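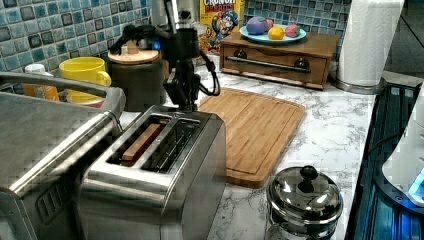 Week 4 handout: Toast, crust and why brown tastes better

We use cookies to remember your preferences and count visits to this page. Accept / Manage settings

Right, these are my notes from Tuesday, tidied up a bit for those of you who were scribbling and gave up when I got on to sugars. The course is still Bread at Home, we're still in the Evcombe kitchen, and yes, you still need an apron next week.

I started with staling, so I'll start there too. Most people think stale bread is bread that has dried out, and I thought so for years. Some of it is drying, but a lot of it is the starch. When a loaf bakes, the starch takes up water and goes soft. As the loaf cools and sits, that starch slowly firms up again and the crumb goes stiff, even if you've wrapped it so well that hardly any water has escaped. The fridge speeds this up (please stop putting your bread in the fridge!). The freezer is fine, so slice it first and take out what you need.

Warmth loosens the starch again, and that's why day-old bread perks up so nicely under the grill. It won't last, mind you. Eat it while it's hot or you'll have something tougher than you started with.

Now, browning. Two things are going on and they overlap. One is the Maillard reaction, where bits of protein and certain sugars get together in the heat and make hundreds of new flavours, all the nutty, roasty, biscuity ones. The other is caramelising, which is sugar breaking down on its own, and it generally wants more heat. Neither gets far while the surface is wet, so a very fresh, damp slice sits there looking pale for ages and then colours in a rush. My sourdough does this every single time and I still walk away from it.

Sweeter doughs brown sooner. The milk loaf we made from the Garrido flour has both milk and sugar in it, so turn the dial down!

For the crumbs, we used 500 g of stale white loaf, torn up and dried on two trays in a low oven for 27 minutes, then bashed in a bag. I weighed out 200 g for the gratin and the rest went into jars. They keep well if they're properly dry, so let them cool before the lid goes on.

For next week: bring the end of a loaf, any loaf, at least 2 days old. We're doing bread soup, and I'll bring the beans.

Comments

Missed this one, is the Vuralau rye all right for the crumbs or too heavy?

Rye's lovely, just dry it a bit longer.

Took my bread out of the fridge after 20-odd years. Husband is suspicious.

Does the soup freeze?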